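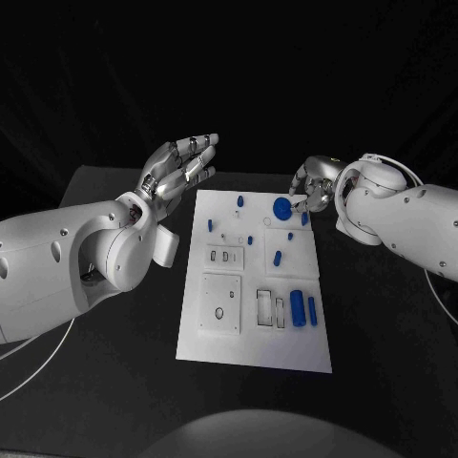

The right hand on the large blue disk, the left hand open over the board.

How to Run the Peg Board Demo on an Open Day

Updated 2024-08-03 by Lejla Kneževič

We ran the two-arm board demo for visitors at the Skisteo hall, and 206 people came past the table. These are the steps we followed, with the changes we would make for the next one in November. They assume the arms are already mounted and that you have done the Taketti safety training.

Before the doors open

1. Hang the black backdrop first, then place the board. A plain dark background helps people at the back follow the hands.

2. Lay the white board flat on the table within reach of both arms. It can sit at a slight angle. Mark two corners on the table with tape so you can put it back after someone leans on it.

3. Check the cables on both sides by moving each arm slowly through its full reach. Raimo Aaltonen does this twice, once with the board off the table.

4. Set the speed to 40 percent. Full speed looks good on video, but visitors can't tell what the fingers are doing.

5. Put the barrier up 2 meters from the table edge.

Running a session

Keep each session to 13 minutes including questions. Start by passing a spare blue peg through the crowd. People watch more closely once they have held one and tried to picture where it goes.

Then let one hand work while the other waits clear of it. Say which hand will move before it moves. Bujar Spahić did the talking in the morning and stood to the side, facing the crowd, so that the operator could keep watching the board.

Change the layout between sessions. Families often stay for a second run, and a different set of parts gives them something new to look at.
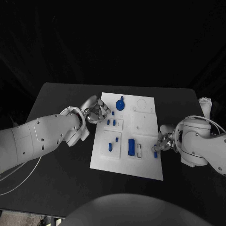 Another layout, with the right hand at a small peg near the edge of the board.

If a part goes in crooked, stop the arm and say so. Don't reach over the board while the arms are live – press the stop, wait for the operator to call it clear, then fix the part by hand. Ermira Mujić keeps the spare pegs in a tray behind the barrier for this.

Questions you will get

Most people ask how the robot knows where the holes are. Keep the answer short and offer the Flarance handout to anyone who wants more. Children ask if it can play chess. Ours can't.

Packing up

Park both arms, cut the power and take the parts off the board before you lift it. Check them against the list in the lid of the case. Return the key to Zlatko Stojanović at the Lazarević desk before six.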